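¿Sirve ya un bimanual para tareas de cocina y banco, o seguimos en demo?

Foro > Automatización > Manipulación > Hilo abierto por jmoura_ctrl 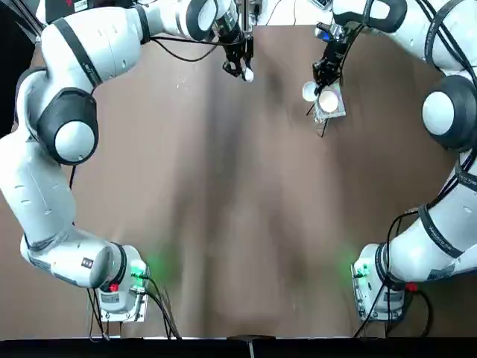

jmoura_ctrl
Abro hilo porque el viernes me pidieron un informe interno sobre si tiene sentido meter dos brazos con mano multidedo en tareas de recogida y colocación de piezas pequeñas, tanto en casa como en taller. Mi posición de partida es que el brazo está resuelto y la mano no. Con un recipiente de plástico transparente y piezas blancas redondeadas sobre una mesa marrón, el contraste de las piezas es bueno, pero el recipiente es un problema para casi cualquier sensor de profundidad: el borde desaparece o sale con agujeros. Añadid que una mano sujeta y la otra trabaja, y el error de calibración entre bases entra entero en la tarea. ¿Alguien tiene tasas de éxito medidas fuera de laboratorio?
Janaína Moura

tornillo_m4
Medidas, sí. Célula Bendeck de dos brazos, clasificación de tapones y juntas, pinza paralela, no mano. 300 ciclos, 289 correctos. De los 11 fallos, casi todos por doble agarre. Con eso en un taller todavía necesitas una persona cerca, pero ya no la necesitas mirando.

hradwan
Un 96,3 % con las piezas siempre en la misma bandeja dice poco de una cocina. ¿Reorientabais la bandeja entre ciclos? ¿Cambiaba la luz? Si la respuesta es no a las dos, eso es una máquina de alimentación con visión, y las hay desde hace décadas.

tornillo_m4
Bandeja fija, luz fija. No he dicho que fuera una cocina.

hradwan
El título del hilo sí lo dice.
Houda Radwan

pliego_tecnico
Discrepo con lo de que el brazo está resuelto. Mirad el cableado exterior de la foto: haces negros sujetos con correas a lo largo de los eslabones y cables que cuelgan en bucle bajo el antebrazo. En cualquier montaje así, el primer enganche serio no lo da la política de control, lo da un cable. Y en una casa hay asas, cajones y trapos. Mientras no vaya todo por dentro, para mí es equipo de banco.

jmoura_ctrl
De acuerdo en lo del cableado, aunque lo clasifico como ingeniería pendiente y no como problema abierto. Hay brazos con paso interno desde hace mucho. Lo que no hay es una mano que cierre sobre un disco plano apoyado en la mesa sin arrastrarlo primero al borde.

correa_dentada
Eso depende de la yema. Con la Zisel de tres dedos y yema blanda cogíamos arandelas planas a la primera si el control de fuerza normal estaba bien ajustado. Con yema dura, imposible. Duración de las yemas: 1.269 agarres hasta la primera grieta, sobre superficie limpia. Con harina o viruta, bastante menos, pero no llevé el registro.

hradwan
Ese dato me interesa más que todas las tasas de éxito del hilo. ¿Cuánto se tarda en cambiar una yema?

correa_dentada
15 minutos con recalibración. Sin recalibrar, dos, y luego te arrepientes.

vecino_del_plc
Lo miro desde el otro lado. Tengo una línea de envasado pequeña y un presupuesto de Eskildsen para un bimanual. Por ese dinero pongo dos alimentadores vibratorios y un delta, y me sobra. La única partida donde el bimanual me sale a cuenta es el cambio de formato, que hago cada pocas semanas. Para casa no veo la cuenta por ningún lado. Un lavavajillas hace una cosa, la hace cerrado y no necesita ver.

tornillo_m4
El lavavajillas no se carga solo.

vecino_del_plc
Ni lo va a cargar esto en el plazo en que me amortizo la máquina.

pliego_tecnico
Falta hablar de seguridad. Un botón en la base te obliga a meter la mano en la zona de trabajo si no tienes nada más. En taller se resuelve con vallado o escáner. En una cocina, ¿qué pones? Con limitación de fuerza en articulaciones llegas a velocidades con las que vaciar una bolsa de la compra lleva media mañana.

jmoura_ctrl
Para el informe voy a separar tres casos: pieza rígida en posición conocida (viable hoy, mejor con pinza), pieza rígida en posición libre con recipiente transparente (viable con supervisión) y cualquier cosa deformable (no). Si alguien tiene registros del segundo caso, con iluminación variable, que me los pase por privado. El software que valoramos es Basum, por si condiciona el formato de los datos.

correa_dentada
Te paso los de febrero. Ojo, que la columna de fuerza está en unidades del driver, no en newtons.

hradwan
Yo movería el segundo caso a "no" hasta ver esos registros.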